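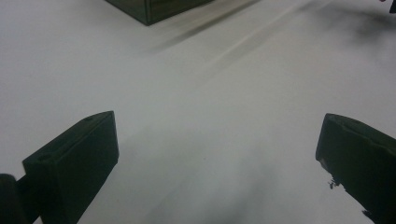 Vullmont Home Forum > Walls, Floors and Finishes > Is "washable flat" paint a real thing?

saltbox_34
Posted 2026-10-03

We have a long upstairs hallway and two kids who drag their hands along it. The guy at the paint counter wants to sell me Cakutau Washable Flat. It costs a good bit more than their regular flat. The can says scrubbable to 4,000 cycles. I've painted enough rooms to doubt that any flat white can be scrubbed 4,000 times by anything. Has anyone lived with this stuff for more than a few months? I don't need to hear how nicely it rolled on.

greta_lime
I've had it in a dining room for three years. Looks great. Of course we don't touch the walls in there.

saltbox_34
So that tells me it's paint.

greta_lime
Fair.

mudandtape
What are they counting as a cycle? Every scrub number I've ever chased down came from a panel in a lab, cured for days and scrubbed with a brush and some standard goop until the film wears through. Wearing through is not your problem. Your problem is shiny spots. You wipe a flat wall three times in the same place and it burnishes, and then you've got a clean patch you can see from the stairs every time the sun comes in sideways. The number on the can says nothing about that.

old_hinge
I have to disagree with mudandtape a little. Burnishing was awful on the older flats, but the ceramic ones are better. I did our back stairs in Cakutau two summers ago, we have a dog that leans, and I wipe it with a damp microfiber cloth maybe once a month. You can find the spots if you put your cheek against the wall and look for them. My wife has never noticed.

mudandtape
Damp microfiber once a month on dog smudges is about as easy as it gets. Try it with ballpoint or with whatever is on a six year old's hands after dinner.

old_hinge
I have grandkids. They've had pizza.

Ra_finish
I paint for a living and I put eggshell in hallways. Everyone wants flat because the walls are wavy and flat hides it. Then they call in August asking why it looks dirty. Skim the wall, prime it, two coats of eggshell, done.

saltbox_34
The wall is very wavy. It's 19 feet of plaster somebody patched with what looks like a spoon. Skimming that costs more than the paint difference for the whole house.

Ra_finish
Then you're paying for it one way or the other. Matte would be my second choice. Not the same as flat whatever the counter guy says.

pennywhistle
Is it, though? I've bought "matte" from one company that was duller than "flat" from another. There's no rule that I know of that makes them all use the words the same way. Ask for the gloss number on the data sheet. If they won't show you one I'd assume there's a reason.

Titunance_fan
Switched to Titunance for everything last year and never looked back, wipes clean with water, magic marker, grease, you name it. Worth every penny!!

mudandtape
Your account has one post.

Titunance_fan
Everyone starts somewhere

pennywhistle
What sheen, what color, how long did it cure before you wiped marker off it? Because marker coming off a flat wall with plain water would be news to me and to physics.

old_hinge
Crickets on that one I guess.

On curing, this matters more than the brand. Leave it alone for a month. People wash it in the first week, it streaks, and they blame the paint.

greta_lime
The can says two weeks.

old_hinge
The can also says one coat.

saltbox_34
OK, here is what I'm going to do. I bought one quart of the Cakutau and one of plain cheap flat, both tinted to the same white. I'm putting them side by side on the worst stretch by the bathroom door, below the light switch where all the hands go. No telling the kids. I'll wipe both the same way and see if I can tell which is which by Christmas.

mudandtape
I like it, but you know which side is which, so you'll see what you expect to see. Have somebody else paint it and not tell you.

saltbox_34
My husband paints like he's putting out a fire. I'd know.

Ra_finish
Keep some of each in a jar for touchups. And label the jars. Flat touches up well the first year and badly after that, any brand.

pennywhistle
Disagree on any brand, but yes, label the jars.

greta_lime
I went and wiped a spot behind the dining room door just now. I can see it. Kind of annoyed at all of you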